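3.2 Collecting the kitchen demonstrations
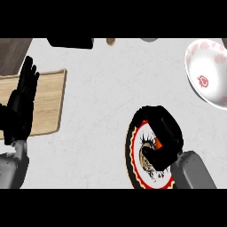

Figure 3. Simulated tabletop from the Jirari kitchen set, robot's view. The right hand is closed over the plate with the orange object between its fingers; the left hand is open above the cutting board.

I'll be upfront that this was the part of the project I thought would be easy. We already had the simulator, we had the two-handed robot model, and we had a pile of kitchen props that Oľga Halás had been collecting for ages. All we needed was people to drive the thing and a disk to save it on, right? Well, we did get there, but the way we collected examples changed a lot between the first batch and the last, and I think those changes matter more to the final policy than anything in Section 4.

Every demonstration in the Jirari set was driven by a person wearing tracked gloves and a headset. The operator sees what the robot sees (Figure 3 is that view, minus the menu), and the hands follow theirs with a small delay. We had four operators: Oľga, Radomír Hrnčiar, Branislav Matoušek and me. Branislav was far and away the fastest, which caused some trouble that I'll get to in a minute.

An episode starts with both arms at rest and a one-line instruction read aloud in the headset, something like "move it from the plate to the bowl." The operator does the task, opens both hands, and says "done." We save the joint angles of both arms and hands, the head view, the instruction, and the pose of every prop. If an operator fumbled a grasp and recovered, we kept the episode. If they dropped something off the counter, we threw it away, though looking back I'd have kept a few of those too.

The plate was our favorite troublemaker! It has a red patterned border and a busy dark-and-gold creature in the middle, and small objects sitting on it are much harder to pick out than the same objects on a plain surface. Our first set of props had only white plates, and the policy trained on those reached for the printed artwork as often as it reached for the food. So we went back and mixed in decorated dishes, including bowls with a pattern on the inside, and re-recorded the pickup tasks. It was a dull couple of afternoons and I'd do it again.

Grasping small things off a dish is also where the hand covers up what it is holding. In the head view you often get just a bit of color between black fingers. We argued for a while over whether to add a wrist view. Vlastimil Vávra wanted one and I didn't, mostly out of laziness about the extra storage. In the end we left it out of this set, so the policy has to live with the same partial view the operators had. The operators coped by slowing down just before closing the fingers, and you can see that same little pause in the learned behavior, which I find kind of charming.

Now, about the idle hand. When a task needs one arm, what should the other do? We gave no instruction on this at first, and each of us had our own habit. Radomír parked his left hand off to the side, I let mine drift, and Branislav used his to get a head start on the next episode (see, trouble). The model picked up all of it, and early policies would wave the free hand through the props. From the second batch on, we asked everyone to hold the unused hand open and still, clear of the dishes. Drifting dropped off quickly after that, although it never went away completely.

Between episodes we shuffled the layout with a script Marek Kováčik wrote for the earlier Lunalstead project. It moves the dishes and board, swaps textures, and lets things sit partly out of view. I left that last option on deliberately. Real counters are messy, and I didn't want a policy that expects every bowl to be neatly centered. Operators were allowed up to three tries on a layout before skipping it, and skipped layouts were logged so that we could look for patterns. Most of them had the target tucked behind something tall at the far side of the counter, where the fingers couldn't get around it without a collision.

Labels were checked by a second operator, never the one who drove the episode. The checker watched the replay at double speed and marked where the grasp began and ended. Disagreements went to Vlastimil on Wednesday, and his call was final. The grasp marks are used only for the evaluation in Section 5; the policy never sees them during training.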